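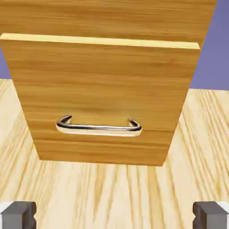
Fig. 3.1 Wooden cabinet with a drawer, seen from above and in front (rendering). The grain runs side to side on both the top and the drawer front.

Unit 3: Wood Movement and Case Construction
Furniture Making I, Wasberg campus
Instructor: Greer Morrison
Shop assistant: Ruaridh Pollock

Read this before the February shop session. Bring your unit 2 sketch and a pencil.

3.1 Water in wood

A living tree is full of water. Some of it sits in the hollow centers of the cells and is called free water. The rest is held in the cell walls and is called bound water. When a board dries, the free water leaves first, and the board gets lighter but stays the same size. The point where the free water is gone and the walls are still full is the fiber saturation point. For most species we take this as 30 percent moisture content. Below it, the walls give up water and the wood shrinks.

Moisture content is the weight of the water divided by the weight of the oven-dry wood. A fresh board can be nearly 98 percent, and some species go well past 100. Students often think that is a mistake. It only means the water weighs more than the wood does.

Wood never stops trading water with the air. Leave a board in a room long enough and it settles at a level set by the humidity and temperature of that room. This is the equilibrium moisture content, EMC in the tables.

3.2 Direction matters

Movement along the length of a board is small enough to ignore in furniture. Across the grain it is not. There are two directions to keep apart:

Radial: from the center of the tree toward the bark.
Tangential: along the curve of the growth rings.

Tangential movement is commonly close to twice the radial movement. A flatsawn board moves mostly in the tangential direction across its width, so it changes width more than a quartersawn board of the same species. The difference between the two rates is also why flatsawn boards cup.

3.3 Working out the change

Use this rule for a first estimate:

change in width = width x shrinkage coefficient x change in moisture content

The coefficient is the change per 1 percent of moisture content. Look it up by species and by cut.

Worked problem. A flatsawn panel is 20 inches wide. The coefficient is 0.003. The moisture content goes from 10 percent in summer to 6 percent in winter, a change of 4.

20 x 0.003 x 4 = 0.24 inch

Call it a quarter inch. If the panel is glued solid into a frame, something will split. The rule only holds below fiber saturation.

3.4 What this means for a case

Run the grain of the sides up and down and the grain of the top and bottom from side to side. Joined at the corners this way, all four panels move front to back together, and the joints can be glued.

Trouble starts when a part crosses the others. Drawer runners are the usual one. The runner goes front to back, across the grain of the side. Glue or screw it tight at the front only. At the back, use a screw in a slotted hole.

Solid wood backs need the same care. Set loose boards in a groove or rabbet and leave a gap between them. Plywood moves very little and can be glued in.

Solid tops on a separate base are held with buttons or slotted screws. Do not glue a top down all the way around.

3.5 Drawers

A solid drawer front with its grain running side to side gets taller and shorter with the seasons, and so do the drawer sides. Fit a drawer made in dry winter air with more room above it than one made in August. Jessie Sutherland's notes from the Motholm workshop, on reserve, have a table of gaps by drawer height.

The drawer bottom, if solid, has its grain running side to side too. It is glued at the front groove only and slides free at the back.

Terms to know

free water, bound water, fiber saturation point, EMC, radial, tangential, flatsawn, quartersawn, button

Homework

1. Find the change in width for a panel 14 inches wide, coefficient 0.002, going from 12 to 7 percent.
2. Sketch a runner on a solid side. Mark where it is fixed and where it can slide.

Hand in both to Ruaridh at the start of the session. Meters are signed out at the tool window.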